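Limescale-Forum > Küche & Haushalt > Geschirr und Spülen

Weißer Schleier auf farbigem Geschirr, was hilft wirklich?

Areeba Afridi
Eingestellt am 2018-10-28

Hallo zusammen,

wir sind im August umgezogen und haben hier deutlich härteres Wasser als vorher. Seitdem bekommt mein farbiges Geschirr in der Spülmaschine einen weißlichen Schleier. Am schlimmsten ist es bei den dunkleren Sachen, bei Weiß fällt es kaum auf. Wenn ich mit dem Finger darüberreibe, fühlt es sich leicht rau an. Mit dem Geschirrtuch geht ein Teil weg, aber nach dem nächsten Spülgang ist alles wieder da.

Ich benutze Tabs von Edeck, die angeblich Salz und Klarspüler schon enthalten. Die Maschine ist eine Troketti, vom Vormieter übernommen, Anleitung fehlt. Meistens läuft das Programm mit 52 Grad. Salz habe ich bisher nicht eingefüllt, weil es auf der Packung hieß, das sei nicht nötig. Muss ich trotzdem? Und ist das Geschirr noch zu retten? Das meiste ist Steingut, ein paar Schüsseln sind aus Kunststoff.

Danke schon mal
Areeba

Nika

Hatte ich auch, einfach Essig rein und fertig. Macht meine Mutter seit Jahren so.

Comfort Antwi

Essig würde ich nicht regelmäßig nehmen, der kann auf Dauer die Gummidichtungen angreifen. Zuerst muss man wissen, ob es überhaupt Kalk ist. Nimm ein betroffenes Teil und lege es eine Viertelstunde in warmes Wasser mit einem Löffel Zitronensäure. Ist der Schleier danach weg, war es Kalk. Bleibt er, ist die Oberfläche angegriffen, und dann lässt sich leider nichts mehr machen. Bei Gläsern nennt man das Glaskorrosion, bei Glasuren und Dekoren gibt es etwas Ähnliches.

Wenn es Kalk ist, liegt es ziemlich sicher am fehlenden Salz. Die Kombitabs reichen nur bis zu einer bestimmten Wasserhärte, meist steht das klein auf der Rückseite der Packung. Den Härtegrad findest du auf der Internetseite deines Wasserversorgers. Danach stellst du die Maschine ein. Bei älteren Geräten geht das oft über eine Tastenkombination beim Einschalten, bei manchen über einen kleinen Drehschalter am Salzbehälter. Die Anleitung kannst du beim Hersteller anfordern, die Typnummer steht bei den meisten Maschinen am Türrand.
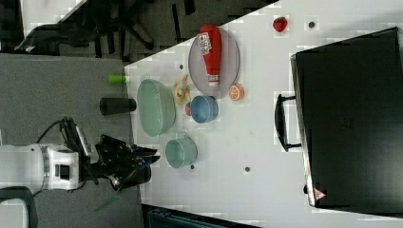 Darf man normales Kochsalz in den Salzbehälter füllen?

Kochsalz gehört nicht in die Maschine. Es enthält oft Rieselhilfen und manchmal Jod, und damit setzt sich der Enthärter mit der Zeit zu. Spezialsalz gibt es in jeder Drogerie, eine Packung mit 2000 Gramm kostet wenig. Beim ersten Mal kommt Wasser in den Behälter, danach nur noch Salz. Dabei läuft etwas Salzwasser über, deshalb gleich im Anschluss ein Programm starten, sonst kann der Edelstahl Flecken bekommen.

Noch etwas zu den Kunststoffschüsseln: Kunststoff trocknet in der Spülmaschine schlechter als Keramik, weil er die Wärme nicht so gut hält. Stehen gebliebene Tropfen hinterlassen dann Ränder, auch wenn das Wasser gut enthärtet ist. Ich stelle solche Teile schräg in den oberen Korb und mache die Tür nach dem Programmende einen Spalt auf. Klarspüler eine Stufe höher hilft ebenfalls — zu viel davon gibt aber bläuliche Schlieren.

Und einmal das Sieb herausnehmen und ausspülen. Bei einer übernommenen Maschine würde ich das als Erstes machen.

Leclerc

Comfort hat das meiste schon geschrieben. Ich hatte das gleiche Problem und habe auf einfache Tabs plus Salz plus Klarspüler umgestellt. Nach 5 Spülgängen war der Unterschied deutlich. Vorher habe ich die Maschine leer mit Zitronensäure laufen lassen, kaltes Vorspülen, dann abtropfen lassen. Nicht das heiße Programm nehmen, sonst kann sich Calciumcitrat bilden und das geht noch schlechter ab als Kalk. Pulver in der Dose mit 500 Gramm reicht ewig.

Areeba Afridi

Danke euch! Der Test mit der Zitronensäure hat geklappt, der Schleier ist ab — also Kalk. Salz ist gekauft, die Typnummer habe ich auch gefunden. Jetzt warte ich noch auf die Anleitung.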